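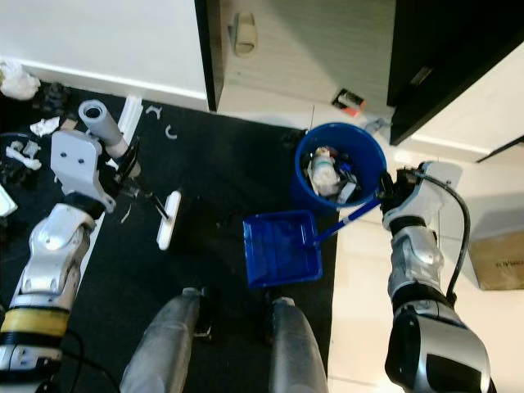 Figure 1. Brush in the left gripper, dustpan in the right, with the bin standing behind the dustpan.

Clutico: Sweeping Litter With a Two-Armed Robot
Final project report, Robotics Project course
Submitted by Blagoje Stojanovska and team
21 December 2021

1. Background

Our team was given the floor cleaning task. The assignment sheet said only that the robot must use ordinary household tools and that the tools may not be motorized. The team before us, Kaletti, worked on wiping tables, and we took over their arm calibration files and most of their startup scripts. Everything from the grippers forward is ours.

We named the project Clutico early on and kept the name even after the goal got smaller. At first we wanted the robot to find litter anywhere in a room, sweep it up and take it to a bin. By the second month it was clear that finding and driving would use up all our time, so we cut the task down. The robot stays in one spot. Litter is put on the floor within reach of the arms. The robot has to move it into the dustpan with the brush, lift the dustpan and tip it into the bin.

2. Setup

The work area is a dark piece of floor covering next to a wall. The baseboard is part of the task, and small pieces end up against it more often than anywhere else. The tiled floor starts to one side, and we treat it as out of bounds for the brush.

The left arm always has the brush and the right arm always has the dustpan. We tried it the other way for a while. The bin then had to go on the left, too close to the wall, and the arm had no room to turn the wrist for the dump. After we swapped, we did not change it again.

The litter is paper for the most part, both flat scraps and crumpled pieces, with some small hard bits added. We use the same set over and over so that runs can be compared. Crumpled paper moves easily. Flat scraps are the worst because the bristles go over the top of them and the paper stays where it is.

3. Grippers

The grippers took longer than planned. The first pair could pick up both tools but could not hold them against a sideways push. When the brush met the baseboard, the handle turned in the grip and the head ended up pointing the wrong way. The software had no way of knowing this and went on sweeping.

We fixed this in steps. First we raised the closing force, which helped with the dustpan and did nothing for the brush. Then we added grip tape to the handle, and that wore through. In the end we changed the hold on the brush so the handle is supported at two points, and the handle stopped turning in normal use. It still turns if the brush gets caught under something.

The dustpan side was easier. The handle is short and the gripper closes on the end of it. The main problem was the angle. If the pan is tipped up even a little at the front edge, paper slides under it. If it is pressed down too hard, the arm stalls and the safety stop comes on. Lytvynenko's controller notes, which the course hands out, have a section on contact with flat surfaces, and we used the method from there with a lower limit on downward force.

4. Collecting demonstrations

We did not write the sweeping motion by hand. One team member moves the arms through a controller and the positions are recorded along with the camera view. The recordings are then used to train the policy.

We recorded 553 demonstrations in total. Each one starts with both tools already in the grippers and ends with the dustpan back on the floor. A demonstration was thrown out if a tool was dropped or if the operator had to stop and restart. The number above is what was left after that check.

Two people did most of the recording, and their styles were different. One used long strokes from the wall toward the dustpan. The other used short strokes and moved the dustpan closer to the litter. When we trained on both sets mixed together, the robot would begin a long stroke and then stop halfway. 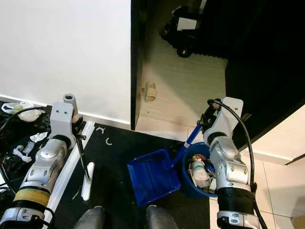
We agreed on one way of doing it after that. The dustpan goes down first and stays put while the brush moves. Strokes start at the wall side and go toward the pan. The pan is only moved if a piece is out of reach of the brush, and then the brush is lifted clear before the pan moves. New recordings followed these rules, and we kept the older ones only where they happened to match.

5. Training and testing

Training was done on the shared lab computer, usually overnight. Early in the term we lost several nights to a cable fault that made the left wrist readings jump. The recordings from those days looked fine in the video but were useless for training. Since then we plot the joint values after every session – it is quick, and it would have saved us a lot of work.

For testing we put down the same litter set and let the robot run with no help. A run counts as passed if all the crumpled pieces are in the bin at the end. Flat scraps are noted but do not decide the result. We know this rule is generous. Our advisor agreed to it on the condition that we say so in the report.

The policy is good at the middle of the floor and weak along the baseboard. It also tends to stop sweeping too soon, when one or two small pieces are still lying out to the left. We think the operators did not always go back for those either.

Tipping the dustpan is mostly reliable as long as the bin is where it was during recording. If the bin is moved toward the tile, the robot tips the pan over the old position. We put tape marks down for the bin and stopped testing other positions.

6. Cost

The whole project cost 1758 dollars, and most of that went to gripper parts ordered from Gusimico, including the first pair we no longer use. The brush, dustpan and bin cost very little. We bought 5 spare brushes and have used 2.

7. Work remaining

The project continues in February with a new team. The list we are handing over:

Record more demonstrations along the baseboard, with flat scraps included.
Try a brush with softer bristles.
Vary the bin position during recording.
Replace the cable ties on the right arm.
Label the old gripper parts or throw them out.

The recordings are on the lab drive in the Clutico folder. The ones made during the cable fault are in a separate folder and should not be used for training.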